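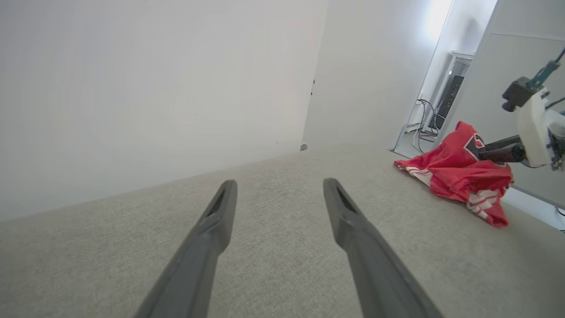 Red kit waiting to be folded, Teltham.

About us

Wurkthorpe Kit Care washes, folds and mends sports clothing for clubs and schools in Teltham and the villages nearby. Football, netball, hockey and athletics make up most of the work. We also take PE kit from two primary schools in term time.

The business was started by Kyriaki Panagiotou, who had been washing the shirts for her son's under-11s at home and was asked by another team if she would do theirs as well. By the end of that season she had 5 teams and one domestic washing machine. She took on the present premises the following March, and we now look after kit for 47 teams.

How the kit comes in

Most clubs drop off after a match or training, in whatever bag they have. Each bag gets a numbered tag at the door, and the number stays with it until it goes home. We empty the pockets, turn everything the right way out and set aside anything that needs a stitch. Socks are paired before washing as well as after, so we can tell you if one was missing when it reached us.

Shirts with printed or heat-pressed numbers are washed inside out at a low temperature and are never tumble dried. Older prints will lift in the end whatever we do, and we will let you know when a set is starting to go.

Folding

All the folding is done by hand. Shirts are laid face down, the sleeves brought in and the hem folded up twice, so that the number is on top when the shirt is turned over. Shorts are folded in half and then in three. A full squad set is stacked in number order with the goalkeeper's kit at the bottom, unless the club prefers it another way. Balaskas Juniors have theirs packed by player, with shirt, shorts and socks rolled together, and we can do that for other clubs on request.
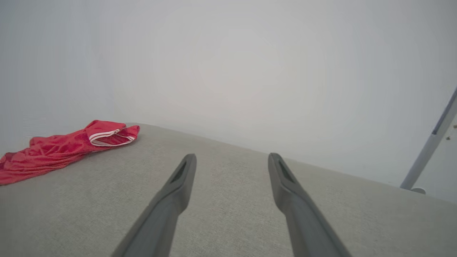

Red sportswear on the grey upholstery, not yet folded.

Mending

Small repairs are included in the price. That covers split seams, loose hems, drawstrings that have come out and holes up to 2 cm. Larger repairs and replacement numbers are charged separately, and we ring you before starting. We buy our thread and patches from Jinditum, who can match most club colours.

Lost property

Anything left over once the sets have been made up is kept for 15 weeks. Unclaimed items in good condition are offered to the schools for their spare kit boxes. Please put the team name on shirts and shorts if you can, as plain training wear is the hardest to trace.

Visiting us

Customers are welcome to call in from 8 in the morning. Kit handed in before noon is normally ready by the following afternoon, apart from goalkeeper gloves and padded items, which need an extra day to dry. Parking is at the rear, through the second gate.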